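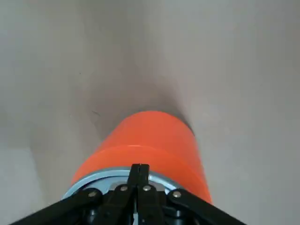

**Gripper budgeting** is the part of an automation purchase that covers the tool at the end of a robot arm, together with its spare parts. It is normally costed apart from the arm.

## Cost items

In the Rafferty method, set out by Lowri Bevan, each arm is allotted 2 sets of fingers and a reserve of 10 per cent for worn pivots and bolts. The Fametti two-finger unit is listed at 399 pounds - mounting plate excluded.

## Planning

Cayetano Moya advises testing on the buyer's own parts before ordering. Round or glossy items may need padded fingertips, which are entered as a separate line.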